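Unit 4: Surface Wear and Cleaning of Interior Finishes

4.1 Terms
Wear is the loss of material from a surface by rubbing. Soiling is matter added to it. The two are recorded separately, as soiling can be removed and wear cannot. A scratch that passes through the printed layer of a decorative board is classed as a breach.

4.2 Grading
Statance grades run from 0 (no visible change) to 4 (breach over a continuous patch). Grade each zone by its worst area. Do not average. View the surface under side light first, then under overhead light.

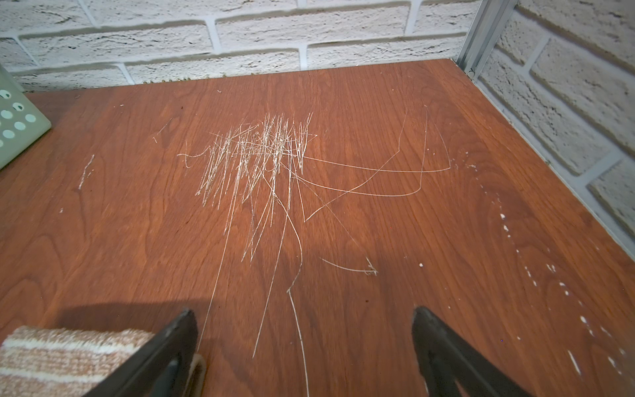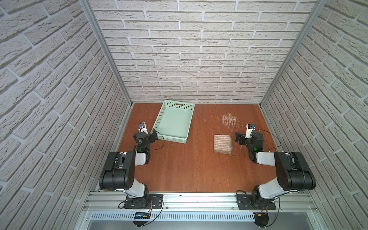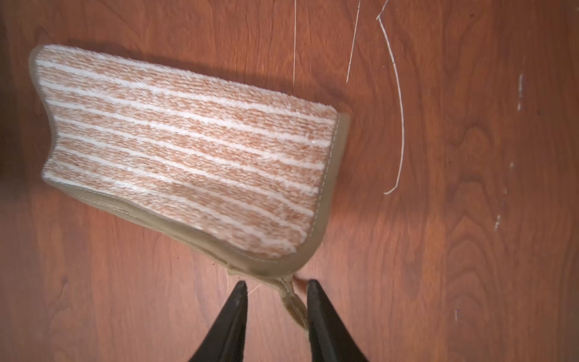 Fig. 4.1 Reddish-brown wood-grain surfaces. First: clustered pale scratches. Second: board with perforated basket. Third: striped microfibre pad.

4.3 Cleaning before inspection
Dry methods come first. Grit left under a damp pad acts as an abrasive – most fine scratching in the Skeltwood survey was put down to this. Of 33 rooms in that survey, 23 had been wet-mopped without sweeping.

4.4 Recording
Enter zone, grade and light direction on the Rekidex sheet. Leave the cause blank unless it was witnessed.

Reading for next session: Bùi handbook, chapter 2.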